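De: Simin Hassanpour
Para: lista Clurar (automatización y taller)
Asunto: Re: ¿Para cuándo el robot que recoja los cables?

Kwabena Tsikata escribió:

> Hola a todos:
> Leo la lista desde hace tiempo y escribo poco, así que seré breve. En el
> taller de Ledesma acabamos cada jornada con una montaña de cables sobre
> los bancos. Hay que separarlos, enrollarlos, ponerles la brida y
> colgarlos. Mi jefe ha visto un vídeo de una máquina que dobla camisetas
> y me pregunta, con una ilusión que da un poco de pena, si no hay ya algo
> que haga esto. Tenemos un presupuesto de 1.270 euros y me ha pedido una
> respuesta antes de mayo. ¿Alguien tiene experiencia? Me vale incluso un
> "no", si viene razonado.
> Kwabena

Hola, Kwabena:

Te mando el "no" razonado, con algún matiz para que tu jefe no se lo tome a mal.

Por 1.270 euros puedes comprar una buena cantidad de ganchos de pared, varias cajas de bridas de velcro y una cena para el equipo. Un par de brazos con manos articuladas, no. En Noma llevamos una temporada larga peleándonos con este asunto y todavía enrollamos a mano los cables de nuestros propios equipos. Lo digo para que conste en el archivo de la lista y podáis echármelo en cara cuando escriba artículos triunfales.

El vídeo de las camisetas no lo conozco, pero conozco el género. Antes de enseñárselo a nadie, mira si pone en una esquina que va acelerado. Mira también quién ha estirado la camiseta antes de empezar. Yo he doblado camisetas con robots y el mérito, en buena parte, era de mi compañera de turno, que las dejaba planchaditas sobre la mesa con una precisión conmovedora.

El cable es peor que la camiseta. Tiene memoria, o más bien rencor: lo coges por un extremo y el otro decide por su cuenta. Se mete debajo de lo que haya en la mesa, incluido el brazo que lo sujeta, y a partir de ahí el robot tiene que razonar sobre un trozo de cable que no ve. Un niño de seis años tira y ya está. Nosotros escribimos código.

Lo que te puedo contar por tareas, según lo que hemos probado en casa:

1. Coger una pieza rígida de una bandeja y dejarla en otra. Sí, sin discusión. Si en Ledesma tenéis algo así, empezad por ahí y dejad contento al jefe.

2. Vaciar un lavavajillas. Con vajilla de plástico y mucha calma. En nuestra última prueba, 12 platos nos llevaron más tiempo que la comida que los había ensuciado.

3. Limpiar un banco de trabajo. Pasar el paño, sí. Decidir qué es basura y qué es la arandela que llevabas toda la mañana buscando, todavía no.

4. Coger un cable por la punta y presentar el conector. A esto le dedicamos ahora las tardes: un solo cable negro, una mesa gris despejada y dos brazos. La mano izquierda lo tiene pellizcado cerca del conector, el resto da la vuelta por donde le apetece y la derecha espera su momento con los dedos curvados.

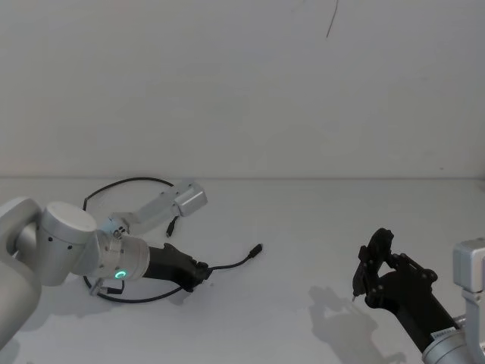 5. Enrollar el cable entero y ponerle la brida. Llevamos 300 intentos apuntados en el cuaderno. Prefiero no copiar aquí la columna de resultados - la brida, sobre todo, merecería un hilo propio y puede que un psicólogo.

6. Hacer todo lo anterior con la montaña que describes, cables de varios grosores y algún alargador anudado desde tiempos remotos. Vuelve a preguntarme cuando nos jubilemos los dos.

Sobre los proveedores: si os llama alguien de Vusis, son gente seria y os dirán más o menos lo mismo que yo, con diapositivas. Pedidles que hagan la demostración con un cable vuestro, sacado de vuestro banco esa misma tarde, y que lo suelte sobre la mesa alguien de tu taller. Si aceptan, avisad a la lista, que vamos todos a verlo.

Mientras tanto, lo que nos ha funcionado a los humanos de Noma es bastante prosaico: cables más cortos donde se puede, un gancho por puesto y la norma de que quien desenchufa enrolla. La norma se cumple a ratos, como todas. Yo misma tengo 2 alargadores hechos una bola debajo de la mesa mientras escribo esto.

Si me dices qué conectores usáis y de qué largo son los cables, los añado a nuestras pruebas y te cuento cómo va. Me interesan sobre todo los gruesos y rígidos, que sospecho que serán más dóciles, aunque ya me he equivocado otras veces sospechando cosas parecidas.

Un saludo y ánimo con el jefe,
Simin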